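Gumine Community Help > Home and Hobby > Clubs and Societies

Stiff lock on a rented locker, and a choir's worth of sheet music to keep dry

Posted by Sérgio Simões in August

Hello all, I hope this is the right corner of the site for it, and I do apologise if it wanders a bit. I've recently taken over as music librarian for our choir (I said yes at the end of a very nice supper, so I have only myself to blame) and I've inherited 394 copies of various things, from slim two-page carols to great fat oratorio scores with other people's pencil all over them. Until now they lived in the previous librarian's spare bedroom. She has a grandchild coming to stay and quite rightly wants the bedroom back.

We've been offered two metal lockers in the corridor of the hall where we rehearse, at a price we can manage. My worries are these. First, damp. The hall is only heated when somebody is in it, and I've been told that paper shut up in metal goes musty. Second, the lock on one of them is very stiff and I have to jiggle the key a good while before it will turn. Third, I'd love to hear how other people number their copies, because our present system is three systems laid on top of each other, one of them in green ink.

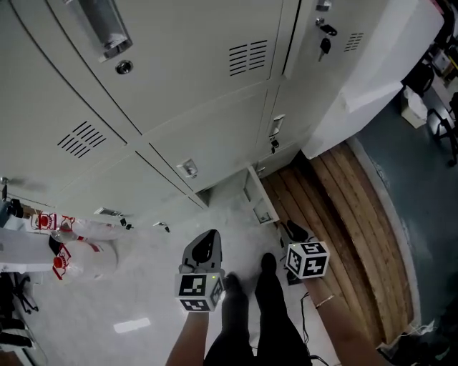 As for the music itself, most of it is in decent order, though the Drullach edition of the Christmas book has a spine that gives way if you look at it sternly. I was planning to keep those flat and stand the rest upright in boxes. The doors do have vent slots cut in them, so some air must get through, but I don't know whether that is a good thing in a cold corridor or whether it simply lets the damp in. The keys have a black head and seem to be the ordinary small kind, if that helps anyone with the lock. Should I line the shelves with anything? My wife suggests brown paper, my section leader suggests leaving well alone.

Many thanks in advance, and sorry again for the length!

marjoram_alto

Welcome to the librarians' club, you poor dear soul! I did this job for 10 years and I still miss it, in a funny way. I'll take your points in the order they come to me.

Leave the vents open and don't be tempted to tape over them. Paper wants moving air far more than it wants warmth, and in my experience the mustiness comes from packing things tight against the back of the locker where the metal is coldest. Keep a finger's width of space behind your boxes and don't fill them so full that you have to tug. Brown paper is harmless but it does nothing much either, so I'd save it for parcels. If you want to put something in, those little sachets that come with new shoes are useful, as long as you swap them when the weather turns.

Upright is right for anything with a decent spine. For the poorly ones, lay them flat in piles no taller than your hand is wide, turning every other copy round so that the spines don't all sit on one side. I learnt that from a lady in Karisum who had looked after band parts all her life, and it saved our Fauré.

Numbering: one number per copy, in soft pencil, inside the front cover at the top, and the same number against the singer's name on a sheet that lives in the locker. Rub out the green ink if you can. If you can't, put a neat line through it. Don't try to be clever with letters for voice parts, people change parts and then you are sunk.

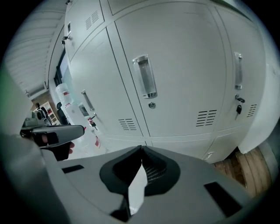 Karisum and District Choral Librarians' Circle

Members of the circle get together on the last rehearsal evening of each term, from half past seven, and visitors are always welcome. We swap sets between choirs and the shared catalogue now stands at 3,258 copies, so do have a look before you buy anything new. Borrowers pay the postage one way.

Eyvindsson_locks

Graphite powder. Not oil, it gums up. Small puff in the keyway, work the key in and out a few times, wipe it, repeat. If it's still stiff try the spare key, the one you've got may be worn. Ask the hall before you change the lock.

tenor_in_exile

We just keep ours in carrier bags under the piano and it's been fine so far, though I admit we did lose the whole of the Stanford one summer and it came back with a jumble sale sticker on it. Can't help with the lock. Is that the hall with the good tea urn?

Sérgio Simões

Thank you, all of you, this is so kind. Graphite is on the shopping list, and I've started on the green ink with a soft rubber (it smudges, so a neat line it will be!). And yes, it is the one with the urn. marjoram_alto, may I ask one more thing when you have a moment: do you rub out singers' pencil markings between concerts, or leave them be? I've got as far as the second altos and my wrist is complaining.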